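3.2 Setting up and looking after the simulated cell

Most of what follows in this paper depends on one cell behaving the same way on the first run of the day as on the last, so we would like to spend a little time on how that cell was put together and how we kept it healthy. Readers who have lived with a simulated workspace for a few months will recognize a good many of our troubles, and we hope the rest will be spared one or two of them.

The cell, which we call Tundia, is a single simulated workspace with gray, shiny walls, built in the Lins environment and driven by the Hudik controller. Daiane Araújo made the first version in September, starting from the measurements of the bench in our own lab, and it has been patched by both of us ever since. We chose glossy walls on purpose. Our real bench is lined with brushed metal, and a detector that has only ever met matte walls tends to take a lamp reflection for an object the first time it sees one. Getting the shine right took far longer than getting the geometry right, and we went through 5 material settings before we were happy with how the highlights spread and faded at their edges.

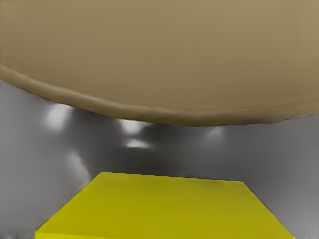
Figure 3. View inside the Tundia cell, with a yellow box in the foreground, a beige body with a darker rim close above it, and lamp-like reflections on the gray walls.

Camera placement was the other thing that ate up our afternoons. The mount has to sit low enough that the top face of a box stays large in view, and yet every inch we gave up in height made it easier for something overhead to fill the upper part of the picture. We settled on a compromise and wrote it into the cell file, together with the lens values, so that it could no longer be nudged by accident while someone was trying out a new gripper path. Before that change, Simone Rezende once spent 2 days chasing a drop in box detection that came down to a camera tilt left over from an earlier test, and we are still a bit sorry about it.

Upkeep follows a short routine. At the start of each session we reload the cell from its saved state, render one still from the fixed camera, and compare it with a stored reference. Small differences in the highlights are allowed. A shift in the far edge of the box is not, and if we find one we check the camera entry first, then the box pose, and only then the wall meshes. Joint limits and contact settings are read back from the controller and checked against the cell file in the same pass.

Over 56 sessions this routine stopped us 3 times. Two of those stops were traced to the box pose, which had been saved after a run when it should have been saved before, and the remaining one to a wall material that fell back to its default after an update of Podetora, the tool we use to export the meshes. The repaired cell file, dated 2023-02-15, is the one used for all the results in Section 4.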